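Week 6 notes: appeals against sentence

Hi all, I've typed these up from my scribbles, so forgive the odd jump. Last week we did conviction appeals, and I promised we'd get to the one most clients really ask about, which is "can I get it cut down?"

Start with the basic rule. An appeal court won't swap in its own sentence just because it would've been kinder on the day. You need an error! Either the sentencing judge **got something specific wrong** (ignored a guilty plea, counted a factor twice) or the result is so far out that something must have gone wrong, even if you can't point to it. We call that second one *manifest excess*, and it's a hard road.
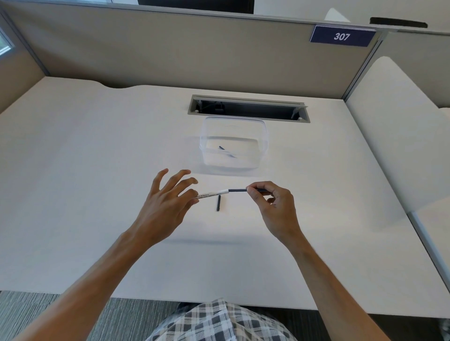
Boyang Guo asked whether a suspended term counts as a "real" sentence for this purpose. Yes, it does. The person has still been sentenced to jail, they're just not serving it unless they breach, so the full length matters when you argue it's too heavy.

Back to our practice problem, *R v Dulano*. He got 2 years for threats made to a neighbour, plus 400 hours of community work (I know, I was generous with the hours). Have a go at these before the tutorial:

- What would you say the error was?
- Does his apology in March help, given he made it after the verdict?
- Would you ask for bail pending appeal?

Read paragraph 33 of the judgment closely, as the judge's remarks on remorse are a bit muddled there and I think that's your best ground. Nhung Đồng and Parviz Golestani are arguing for the Crown, and Kaiwen Zheng has the defence. Written outlines go to Bram Stevens, two pages at most please.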